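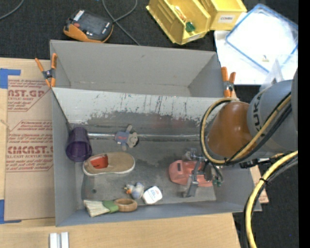 Tsegereda Tekleab
Reply #1
I disagree with the first post about the oven. Lentil patties should be fried in a pan, with a little oil. In the oven they become dry on the outside before the middle is ready. I have made them every Sunday for 2 years and the pan was always better.

lemma248
Reply #2
Tsegereda, how thick do you make yours? My patties are thin, like a finger, and in the oven they stay soft inside. I brush them with oil on both sides and turn them one time.

Tsegereda Tekleab
Reply #3
Mine are thicker, so maybe this is the difference. I also do not use egg, only boiled red lentils, onion, garlic and a spoon of chickpea flour. Without egg they need a crust fast or they will fall apart.

Ferkov
Reply #4
Red lentils are the problem, in my opinion. They become a paste. With brown lentils you can mash only half and the patty holds by itself, pan or oven.

lemma248
Reply #5
I can't agree with this, Ferkov. I tried brown ones in July and they broke when I turned them. My family ate it with a spoon.

Ferkov
Reply #6
Did you let the mixture rest in the fridge? It must stay there about 3 hours. If you shape it warm, it will always break.

lemma248
Reply #7
No, maybe twenty minutes. I was hungry.

Delus
Reply #8
Can I ask if somebody has frozen them? I want to cook a big amount for my son, he is moving to Ladbridge and his kitchen is very small.

Tsegereda Tekleab
Reply #9
Delus, yes, freeze them after frying, with baking paper between. He can heat them in the oven. For this I accept the oven.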